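Primo Galli ran the drinks station at Fundwood by hand for 6 years. Since June the arm has done the cans, and he looks after the arm. "I used to stock. Now I read fault logs," he says. His shift handled 3,238 cans last month, with 7 stops.

Pay stayed the same. Training took 200 hours, part of it unpaid, and Galli objected in writing.
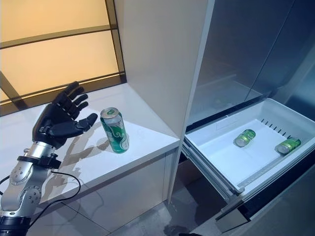 "My back is better," he says. "The evenings are quieter than I'd like. There were two of us before."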